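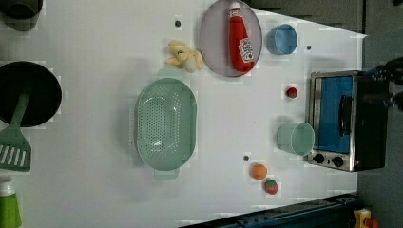 Does the play kitchen have to go on a white table?
Any flat, pale table will do. White makes small parts easier to find, and small parts will need finding.

Section 4. Laying Out the Faststead Play Kitchen

Read this section once before you start. Dušan Holub, who wrote the first edition, asked that it be read twice, but he had more patience than most of our customers.

Before you begin
Wipe the table and let it dry. Keep the lid of the box within reach, as the packing order is printed inside it and you'll want that at bedtime.

4.1 Placing the large pieces

1. Set the toaster oven at one end of the table with its door facing the open space.
2. Put the frying pan at the opposite end. The spatula lives beside it. It will not stay there.
3. Lay the colander near the middle, hollow side up.
4. Press gently on the rim of the colander. If it rocks, turn it until it doesn't.

Note: The colander holds play food. It also fits on the heads of most children under six, a use we neither recommend nor expect to prevent.

4.2 Adding the food

5. Start with the strawberry. Leave it beside the colander so that the first cook of the day has something to do.
6. Keep the larger food pieces apart from one another. A heap is hard to shop from.
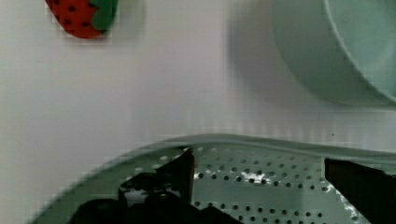 Fig. 4-2. Strawberry and colander, step 5.

7. Check soft pieces for open seams before each session. Stuffing looks a lot like rice to a committed chef.

CAUTION: Play food is not food. Adults have been caught out by the strawberry too - see Léonie Caron's letter in the back of this manual.

4.3 Setting the plate

8. Place the round plate on the far side of the colander, leaving enough room to lift either one without moving the other.
9. Don't stack the bowls on the plate. They slide, and they choose their moment.

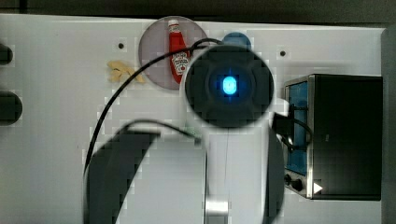 How much room should be left between the plate and the toaster oven?
Leave enough for the oven door to open fully, plus the width of one small bowl. Open the door once to check before anyone hungry arrives.

4.4 Condiments and finishing

10. Lay the ketchup bottle on its side across the plate. Standing it up is permitted, briefly.
11. Set the blue bowl next to the plate, on the oven side, and leave it empty. Filling it is the cook's job.
12. Put one yellow piece on the bare table at the other side of the plate.

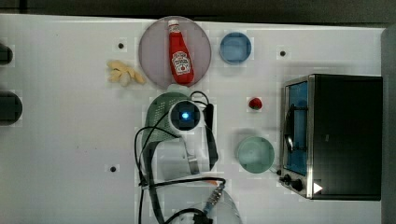

Fig. 4-4. Plate, ketchup and blue bowl in position.

Note: If the ketchup rolls, check the table for slope before you write to us. Régis Pichon handles these letters and owns a spirit level.

4.5 Putting it away

Pans first, plate flat on top, food in the gaps. For replacement pieces, quote part number 504 for the colander or 64 for the plate.

Section revised 2022-07-29.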